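Ticket: Wrist view stutters and arm pauses during open day demo
Product: Ellix arm, two-finger gripper, Dateo control software
Opened by: Nesma Kamel
Status: Waiting on reporter

Nesma Kamel, 9:40 am
Hi all! We had our February open day at the Trinasik building and I was running the arm for the visitors. It did fine in rehearsal, but once people came in it started pausing mid-move, maybe a second at a time, and then carrying on as if nothing had happened. No error on the panel, no red light, no stop. The only thing in the log is warning 1,378, over and over, and I can't find that one in the manual.

What I've tried so far:
Restarted the controller (2 times, no change)
Swapped the network cable for a spare
Dropped the speed to 400, which made the pauses harder to notice but didn't get rid of them
Turned the visitor screen off - and this is the odd part, it ran clean for a good five minutes

So I'm guessing it has to do with the wrist view we put up on the big screen. Visitors love it, especially the kids, and I'd really hate to give it up. I saved a picture from it during the second session, with the gripper open and empty, in case it helps you judge the angle and the light.

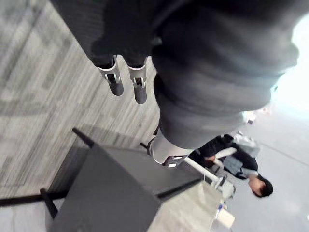 Wrist view, second session. Fingers empty, strong glare at the upper right.

The pauses came with the gripper empty too, so I don't think it's a load thing. My other worry was the glare (you can see how it washes out the side of the picture), but I can't say I noticed any more trouble when we pointed away from it.

Vlasta Begović, 11:15 am
Thanks Nesma, nice clear write-up. Warning 1,378 is "stream buffer late", and it's missing from the manual, sorry! When the view goes to a second screen, the older Dateo build sends it through the motion controller and the two end up fighting for time. Glare won't cause that. Could you open Settings, then Streams, and tell me whether "share with controller" is ticked? If it is, untick it and run the demo loop with the big screen on.

Nesma Kamel, 1:05 pm
It was ticked! I unticked it and ran the loop for around 5 minutes with the screen on. One pause near the start, then none. Warning count went way down but it's not zero. Is one pause normal after changing that setting?

Vlasta Begović, 1:30 pm
One at startup can happen while the old stream closes. Please do a full power-off, put the speed back where you had it before the 400, and run it again. If you still get the warning, attach the log and I'll pass it to Đorđević, who look after the screen box.

Nesma Kamel, 1:42 pm
Will do - the next group is in at two, so I'll power it off after they leave and send you the log then.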